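4. Mise en place de la couette (modèle Cornau, toutes tailles)

À lire avant de sortir la couette de la housse de transport. Ça évite de tout refaire.

1. Ouvrir le sac par le côté zippé. Pas de cutter !! Le garnissage est juste derrière.
2. Étaler à plat, laisser gonfler 3 heures. Fenêtre ouverte si odeur de neuf, ça part vite.
3. Repérer l'étiquette Urngate (réf. 971). Elle va côté pieds, toujours.
4. Enfiler la housse, coins du fond d'abord, puis attacher les liens intérieurs. Double noeud.
5. Secouer, lisser à la main du centre vers les bords.

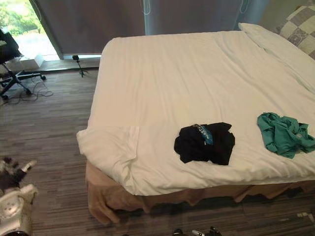
Retombée égale des deux côtés, sinon ça glisse la nuit. Si la couette est trop large pour le lit, décaler un peu vers le bas, jamais vers la tête.

Note : les plis de stockage sont normaux. Ils s'en vont tout seuls en 5 à 7 jours. Fer à repasser interdit, même tiède, même avec un linge par dessus.

Attention : housse Peng = boutons, pas de liens. Passer dans ce cas directement au point 5, puis fermer en commençant par le milieu.

Cache-sommier (vendu a part, gamme Esbridge) : à poser AVANT le matelas. Matelas déja en place ? Le soulever à deux, un coin à la fois. L'ourlet doit frôler le sol, sans plus. Retendre à la main après chaque passage d'aspirateur.

Au quotidien : aérer le matin avant de refaire le lit. Vider le dessus du lit avant de secouer, vêtements compris, une fermeture éclair accroche vite le tissu.
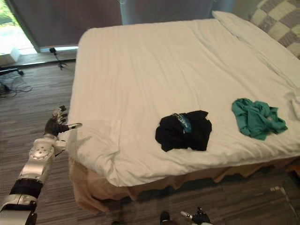

5. Lavage et séchage

Machine 7 kg minimum. Programme délicat, lessive liquide, moitié de la dose habituelle. Pas d'adoucissant.
Séchage doux, avec 3 balles. Sortir et retourner la couette à mi-cycle.
Ne pas ranger humide. Stockage dans le sac d'origine, zip entrouvert.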